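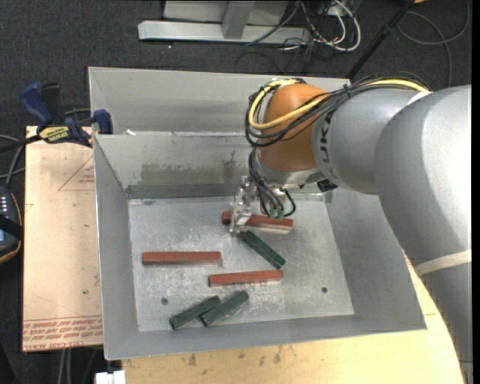

When I came to live in Brunbridge I thought that a metal container was a thing without any story. It was the box where the interesting things were kept, and I looked only at the things. I changed my mind slowly, over several winters of visiting workshops for this magazine, and now when I enter a new place I look first at the bins. A good bin in sheet metal is a tool, and it gets old like a tool. The floor goes first. Blocks of red-brown and dark green, lying at all angles on the bottom of an open bin, have under them a surface full of scratches and pale scrape marks, and where the light falls the metal shines in spots. The side walls slope inwards as they go down, so the floor is smaller than the mouth, and a piece that is dropped near the wall has a good chance to finish in the middle.

This slope is the first thing I learned to ask for. At Varalska, a small metal shop on the road behind the railway, they have made bins and trays for three generations, and they draw the angle of the wall before they draw anything else. If it is too steep, the bin holds little and takes the same space on the ground. If it is too gentle, long pieces stay leaning on the wall and do not come down, and the person who wants them must fish. The shop keeps a wooden pattern for the angle, black from hands, and nobody there could tell me who cut it.

I am a person who likes to know the names of parts, and in my first language we have a good word for the flat bottom of a vessel with sloping sides. English does not seem to have it. In the shop they just say the floor. They say also the lip, the ledge and the back, and when a bin has a second, higher part behind the first one they call it the shelf, even if nothing can stand on it. Small rubbish collects on such ledges. Paper, bits of tape, the corner of a label. Everybody sweeps the floor of a bin and very few people sweep the ledge.

The finish is another subject. People who buy their first bin often ask for it to be painted, and the answer at Varalska is always that they may have it painted if they like to watch paint come off. Plain metal goes dull and grey, then it takes smudges. I used to wipe the smudges in my own workroom with great energy. I have a bin there from this shop, which I bought second-hand in March for a price that I think was a mistake in my favour, and for the first month I cleaned the back wall every evening. The brownish patch came back every time. Now I leave it, and I wipe only what touches the work.

What do people put in them? Long things, mostly. This surprised me, for I would have stored long things in a rack, standing up. But a rack asks you to put each piece in its place, and a bin asks nothing. The people at Tambunan, who cut spacer blocks and packing pieces for furniture makers, keep two colours in one bin on purpose. The colours are for two thicknesses, and the difference is only 3 millimetres, which your hand does not notice at five o'clock in the afternoon but your eye does. They tried separate bins and went back to one. I asked if the mixing did not annoy them. It does, I was told, on the days when you need ten of one kind and the other kind is on top.

I tried this at home with my own offcuts, two colours of leftover paint and one afternoon in the yard. It works better than I expected. The blocks fall across each other and make small bridges, and a bridge is easy to pick up, since there is air under it for the fingers. A block lying quite flat on the metal is the difficult one. You push it against the wall, it climbs the slope a little, and then you have it.

The noise I should mention also. An empty bin with 200 millimetres of drop makes a sound like a tray of cutlery falling down the stairs, and my neighbour, who is patient, asked me once if everything was all right. At the Endora repair yard they put a rubber mat under the bin, not inside it, and this takes away the worst. Inside, a mat catches dust and curls at the corners. I have done the same with a piece of old carpet — it is not beautiful, but it is under the bin and I do not see it.

If you want one for yourself, look for a used one before you order new. Run your palm along the lip, with care, and feel for a place where the fold has opened. Put your hand under the floor and press upwards. A floor that clicks like the lid of a jar has been overloaded, and it will click for the rest of its life. Scratches you can ignore. Small holes in the floor also, unless you intend to keep screws.

My own bin now stands beside the bench at the height of my knee, which is too low. I am making a stand for it from ash.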